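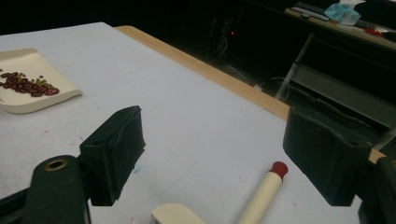 5. Setting up the press and pulling your first print

By now you should have the Norkeo out of its box, with both rollers fitted and the handle on the correct side (if you're left-handed and skipped section 4, go back and swap it now, it's a pain later). This bit gets you from a bare press to a proper print. I've set up 11 of these for friends and evening classes, and I still do it in this order.

What you'll need to hand

The press and its bed plate
The two felt blankets, one thin and one thick
A lino block you've already cut, or any scrap with a few lines in it
Water-based block ink, a small roller and something flat to roll out on
Paper, and more of it than you think
An old tea towel

Before you start

1. Pick your table. The press is heavy for its size and it will walk if the table wobbles, so give the table a good shove from each side first. Kitchen tables are usually fine. Folding ones aren't, I've tried.

2. Cover the top. I put a pale sheet down on mine and leave it there until it's too grubby to live with. Specks and scuffs don't matter, as long as you keep your clean paper somewhere else altogether. A windowsill will do, or a chair.

3. Put the press near one long side of the table, with the handle hanging over the edge. Turn it a full circle. If your knuckles catch the tabletop, move the press out a bit and try again.

4. Tighten both clamps by hand, then give each one another half turn.

CAUTION: Don't use a spanner on the clamps. The threads are soft and the replacement ones from Sikton took ages to reach me.

Setting the pressure

5. Wind both pressure screws up until the top roller lifts clear of the bed.

6. Slide the bed plate in from the handle side, with the ruled lines facing up. Lay your block on it, not inked yet, then a sheet of paper, then the thin felt, then the thick one.

7. Wind the left screw down until you feel it bite. Do the same on the right. Look at the little scales on top of the screws – they should both read the same. I start at 7 for ordinary lino and go down to 5 for the soft pink stuff, which squashes if you so much as look at it.

8. Roll the bed through once, slowly. You want it to feel like pushing a full shopping trolley. If it flies through, add a bit. If you're leaning your whole weight on the handle, back off.

9. Lift the felts and look at the paper. There should be a faint dent of your design all over. Deeper on one side means the screws aren't level, so go back to step 7.

NOTE: Write your numbers down! My friend Kwabena Atinga pencils his on the back of each block, and I've pinched the idea. Saves all the fiddling when you come back to a design months later.

Your first print

10. Squeeze out a line of ink as long as your roller is wide, and roll it out until it hisses. A sticky, slurpy noise means there's too much on there. I use Panyasiri black for tests as it washes out of sleeves (mostly).

11. Ink the block in thin coats, changing direction each time. Three or four coats is usually plenty.

12. Wipe your fingers. Really do wipe them, this is what the tea towel is for.

13. Put the block back on the bed, line up your paper with the ruled lines, and lower it from one edge. Once it touches, leave it be.

14. Felts on, thin one first, and roll through in one go. Stopping halfway leaves a line across the print.

15. Peel the paper back from a corner and have a look.

CAUTION: Keep long hair, scarves and cardigan strings well away from the rollers. They turn slowly but they don't let go.

If it looks a bit rubbish

Patchy and pale: more ink first, then more pressure. Try them one at a time or you won't know which helped.

Fine lines filled in: too much ink. Print twice on scrap without re-inking, then carry on.

Blurred on one side: the block has slid. A strip of Zerken tack under it sorts this out.

When you've finished, wind both screws up again and take the felts out to air. Leaving them squashed under the roller overnight gives them a ridge, and you'll see it in every print afterwards. Cleaning the rollers is in section 6.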